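Plirncombe opens its counter kitchen in Trorow this January

TROROW. I've been waiting two years to write this one! My little shop, Plirncombe, is opening a counter kitchen on Testa Street in January, and you're all invited to come cook, spill and clean up after yourselves.

I'm Evaristo Rizzi, and I sell dry goods. Beans, mostly, with some rice and lentils (the shop stocks 167 kinds of things in jars, don't ask me to recite them). Customers kept asking how I cook the black ones, so the new room next door is for that. We'll run small evening sessions with 8 places each, starting at 6 p.m., and everybody goes home with supper.

My friends at Darnulier helped me fit out the room, all 600 square feet of it, and they put up with a lot of phone calls about tables. I wanted white tops, plain and flat, so a runaway bean has no place to hide. Dark beans on a pale table are so easy to spot, and sweeping up is part of the class, I'm afraid. 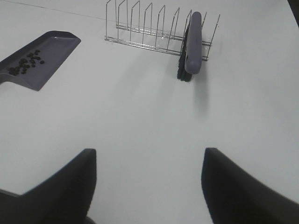
Sessions cost the same whether you've cooked for years or never boiled a thing, and kids are welcome if they bring a grown-up. Wear sleeves you can roll up. Dinner's on us, dishes are on everyone, and I'll be drying right there with you.

To book a place or come by with a notebook, stop in at the shop any morning and ask for me.

Press contact: Evaristo Rizzi, Plirncombe, Trorow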